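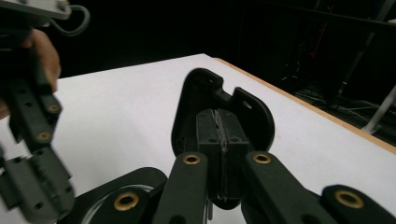 Pravesh Nel does most of his work at a white table in the back half of a shop in Traltudstead. He repairs and refits small plastic housings, the outer shells that go around motors, switches and sensors, and he has been at it full-time since he left his job at Pidbridge.

"People throw out the whole unit when the shell cracks," he says. "The insides are fine. It's a bit of plastic with some screw holes in it."

He started with garden tools. A neighbour brought over a hedge trimmer with a split cover, and the manufacturer no longer sold the part. Nel found one on a dead trimmer at the tip shop, swapped it over and charged nothing. By the following November he had shelves of salvaged covers in his garage and his car was parked on the street.

The collection now stands at almost 3000 parts. They are sorted by shape first and maker second, a system he admits is hard on anyone else who has to use it.

"If someone comes in with a broken one, they usually don't know the model number. The label's worn off. But they can show me the outline. Round at the bottom, notch at the top, slot on one side. I can go to the right drawer from that."

The notch matters more than people expect, he says. On many covers it is where a cable or a shaft comes through, and two housings that look the same from the front may differ there by a couple of millimetres. He has filed notches wider in the past but tries to avoid it.

"You take the edge off and then the rim's weak right where it gets the most strain. I'd sooner wait for the right one to turn up."

Black parts are the hardest to work on. A hairline crack won't show under the ceiling lights, so he tilts each piece towards the window and runs a fingernail along the rim. The white tabletop was chosen for the same reason. It came from Pillay, a kitchen supplier that was closing its showroom, and he paid $29 for it.

"Before that I had a dark bench. I'd drop a black screw and that was the end of the screw."

Most jobs take less than an hour. He opens the housing, cleans out the dust, checks the screw holes for stripped threads and decides whether the shell can stay in use. Stripped holes get a small brass insert. Cracked ones are sometimes glued, but only away from the fasteners. A shell that has warped goes in the recycling tub.

He fixed 331 items last year, by his own notebook. The largest single job was for Ondum, a small irrigation firm outside town, which sent over a crate of valve covers that had been stored in the sun. He saved nine.

"They were pretty good about it. I'd told them on the phone it wouldn't be many."

Nel doesn't have a website and isn't in a hurry to get one. Customers hear about him from the hardware store, or they walk past and see the drawers. He is closed on Monday, when he drives out to go through the bins at the tip shop.

Asked what he would like more of, he answers straight away: old battery drill casings, any colour, with the screws still in them. They can be left at the side door.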